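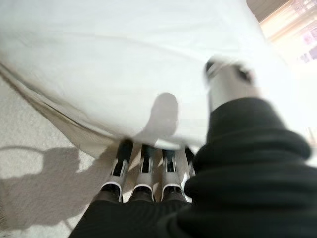

White cotton sheets going gray after a few months, hard water

Posted by Issa Awwad, Tuesday

Water here in Plendstead is hard. The test strip tops out and the town report says 500 ppm as calcium carbonate. I have four sets of plain white cotton percale, all bought in October. They now look dull next to an unused pillowcase from the same batch. Front loader, Ponex powder at the dose printed on the box, 40 C, normal cycle, line dried indoors. I'd like to fix this without replacing the sheets or plumbing in a softener. What should I change first?

kettlescale

Dose. The box amount usually assumes medium water. At 500 ppm a good part of the builder is tied up by calcium before it does any cleaning, and what's left of the soil goes back on the cloth. Go to the hard water line on the box, if there is one, and run at 60 C.

mangle_and_press

Disagree on adding more powder. Most graying I see is residue from overdosing in machines that rinse with very little water. Run one set through a hot cycle with no detergent and look at the door glass at the ten minute mark. If there's foam, you have residue.
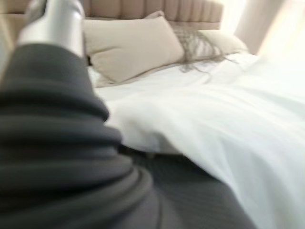
Bed made up.

kettlescale

Foam at the door shows surfactant is left. It doesn't tell you what the gray is. In hard water you get both, and a plain hot rinse does nothing for mineral deposit.

Issa Awwad

Ran the no-detergent cycle on one set at 60 C. Thin foam at ten minutes, gone by the second rinse. After drying, the sheet is a little softer and the color is the same as before as far as I can judge by a north window.

tolland

So it's mineral, or soil bound up with mineral. Do a citric acid soak on one sheet. Dissolve the acid first, warm water, 90 minutes, then a full rinse and a normal wash. Keep bleach well away from that tub. Chlorine bleach and acid give off chlorine gas.

mangle_and_press

Acid soaks are hard on cotton if you leave any in the cloth and then put it under a hot iron. Once is fine. I would not make it a monthly habit.

tolland

Agreed, once. After that use a builder in every wash. Sodium citrate or washing soda. I prefer citrate because soda precipitates the calcium, and some of that lands on the fabric.

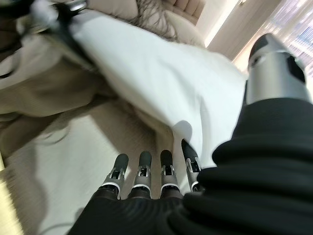

White fabric, rumpled.

Issa Awwad

Soaked one flat sheet as above. It came out visibly closer to the unused pillowcase, though there is still a slight cast. Is the remaining difference optical brightener? The Ponex box doesn't list one.

kettlescale

Likely. New white cotton is nearly always finished with brightener, and it washes out and breaks down in sunlight. Check both pieces under a UV lamp in a dark room. If the pillowcase glows and the sheet doesn't, no amount of soaking will close the gap.

dropspindle

Skavov sells an oxygen bleach with brightener in it. Percarbonate needs 60 C or a long soak. At 40 C on a normal cycle most of it goes down the drain unused.

mangle_and_press

Or leave the brightener out and accept the color cotton has. My Matheson sheets are years old, never brightened, and look fine as long as nothing new is next to them.

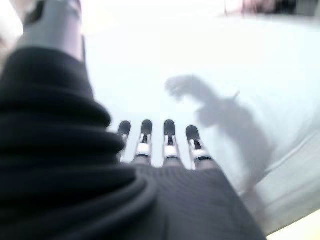 Pale white in strong light.

kettlescale

Judge by daylight from one side, both pieces flat. Strong light straight on washes the difference out.

Issa Awwad

UV lamp borrowed. Pillowcase glows strongly, soaked sheet faintly, unsoaked sheet faintly and in patches. I'll soak the other three sets, then go to 60 C with citrate and the same powder dose as now.

mangle_and_press

Lower the powder dose if you're adding citrate. Otherwise you'll be back to foam.

kettlescale

Keep it the same for the first few loads, then lower it. Change one thing at a time.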